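I met Rosalba Serra at 7 in the morning, which was her idea. She'd already had two coffees and was halfway through a third when I got to the Clorkthorpe office, where she looks after the snack corner for everyone on her floor (and has done for eight years!).

"People think it's just chips," she told me, waving me through. "It's chips and opinions."

She started with one basket and a budget of $5 a head. Then the company moved, the basket vanished, and she talked Flindach, the shopfitters, into selling her a secondhand shelf. I asked what she puts where, and she got quite animated – apparently the tall cans caused an argument that ran until September.

"I like them on their side, because you can fit more flavours in. Batilard in accounts likes them standing. So now there's a bit of both, and we don't discuss it."

The steel table is her favourite thing in the room. It came from Mazza, a café that was closing down, and she uses it for sorting before anything goes on the shelf.
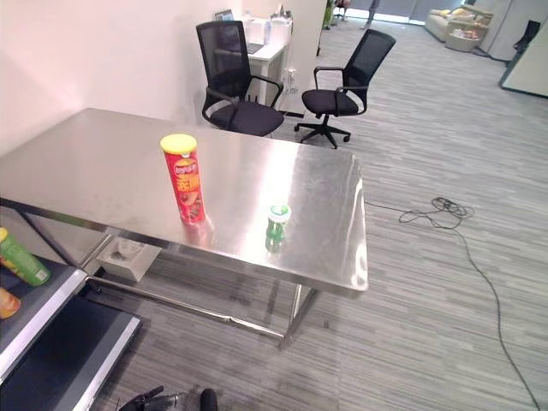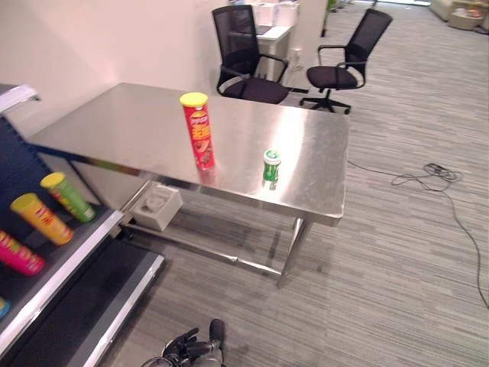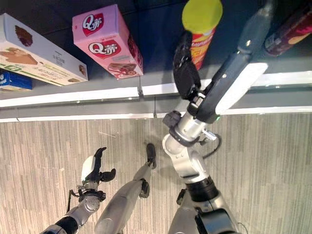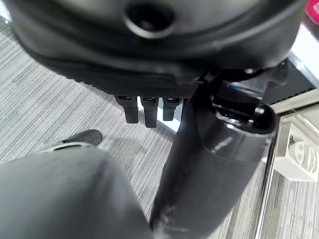 ## On favourites, and the carpet

I had to ask what goes first. "Anything chocolate," she said straight away. "You put a cake box out at lunch and you may as well have thrown it out the window."

And the carpet? She groaned. "Grey stripes hide crumbs beautifully, so everyone thinks there aren't any. I vacuum. I find them."

She'd love a second table, though she's been told there's no room – "there is, I've measured" – and she's still working on the manager.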